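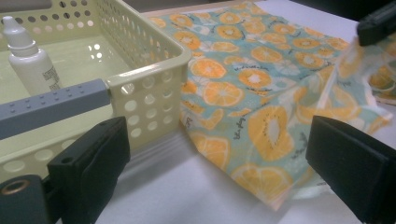
Ondeo Puts Robots on the Folding Tables at Mumham, Leaves the Kettle Alone

MUMHAM, August. Ondeo, which packs and ships household goods for small brands, has moved the first of its folding work over to robots at the Mumham packing hall. The job in question is printed fabric wraps, the fruit-patterned sort that people buy as gifts and then have to look up how to wash. Until this summer every one of them was folded by hand, by people who had plenty to say about it.

The new line is called Jeon. It has 6 stations, and it learns from the staff. For 14 weeks, packers at Mumham worked with hand-held grippers instead of their fingers, lifting corners, laying cloth flat and moving small bottles in and out of baskets while the tool recorded how they went about it. Several described this as like making a bed in oven mitts. The recordings were then used to train the arms that now do the same work on the day shift.

"We were asked to teach a machine the most boring part of our job, and most of us signed up before the sentence was finished," the Mumham packing team said in a joint statement, which was edited for length and, in one place, for language.

Jeon is slower than a good packer and will stay that way for a while. Thin cloth is hard on robots. It sags, it sticks to itself, and a wrap lifted by one corner rarely comes down where it was meant to. The arms still call for a person when a fold goes wrong, by means of a chime that the staff have already asked to have changed.

All 152 people employed at Mumham keep their jobs and their pay grade. 80 of them have trained on the grippers and can now take paid shifts recording new tasks. Others have moved to checking, mending and custom orders, where there is more to decide and a chair to do it in. The Saturday folding shift, never fully staffed in living memory, has been dropped. A farewell party was proposed and drew better attendance than the shift did.

Ondeo's site at Cletutton will get its own stations once Mumham has finished complaining about the first ones. Bottle labeling is next on the list of tasks to be taught. Gift ribbon has been looked at and put off.

About Ondeo
Ondeo packs, stores and ships home and kitchen goods from its sites at Mumham and Cletutton. Press visits to the Jeon line can be arranged through the Mumham front desk. Visitors should wear flat shoes and expect to be handed a gripper.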